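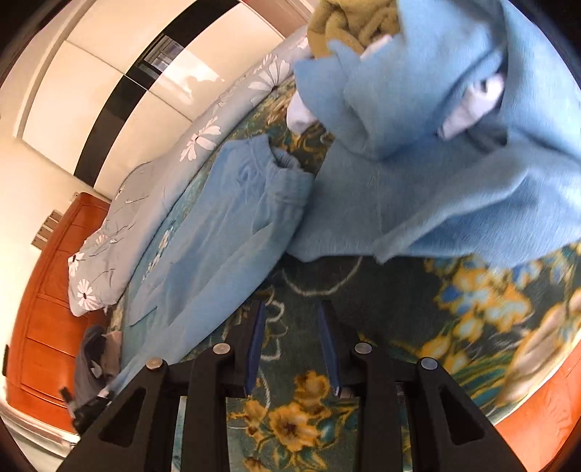 Espinoza
Community helper, Perkton Household Help

Folding soft pants and fleece so they stay folded

I do the folding on my bed, on top of a plush blanket, and the pile never holds together. The worst are light blue pants with a gathered elastic waist and a bulky fleecy thing in the same colour. I fold both, put them in the drawer, and by the next morning they have opened up again. The drawer is shallow and I share the dresser, so I can't just take another one. Is there a fold that works for this kind of fabric, or should I hang it all? I also have towels to fit in somewhere. I'm in a one-bedroom unit at Visilside and there isn't a table big enough to fold on.

Posted in Laundry and Storage – viewed 218 times

pillberg_77

A plush blanket is part of your trouble. The cloth grabs the pile and you can't pull it straight. Turn the blanket back and work on the sheet.

For the pants, lay one leg out flat and bring the other over it so the side seams meet. Smooth from the waistband down, because the gathers push creases into the legs. 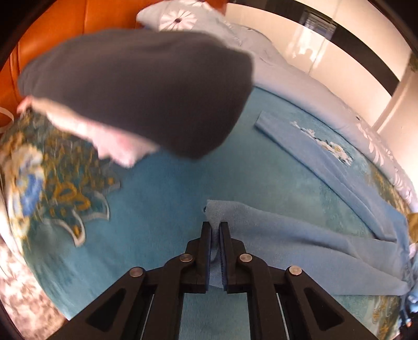
Take hold of the hem end and bring it up to just short of the waistband, then fold in half again. Tuck the loose end into the elastic. It makes a small pocket and the whole thing stays shut, even if someone digs through the drawer. I've done mine this way for 20 years.

Fleece is different. Sleeves in to the back, sides in, then roll it from the bottom up, pressing the air out as you go. If it's still too thick for the drawer, put it on a shelf.

Visilside Mum of 2

Just hang them. Life's too short.

perkton_linen

Agree with the first reply on the pants. Hanging fleece is fine for a light one, but a heavy one gets points in the shoulders.

On the towels – keep them out of the clothes drawer altogether. Fold in thirds the long way, then in half, and stand them on edge with the rounded fold at the top.
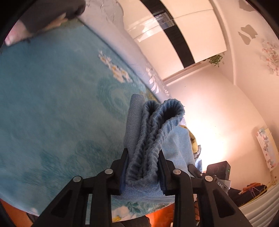
They hold each other up once the row is full, and you can pull one out without the rest coming down. Small cloths go at the end of the row or in a shoebox. If a towel flops over, it needs one more fold. Mine are all different thicknesses, so I put the thick ones at the two ends and the thin ones between them.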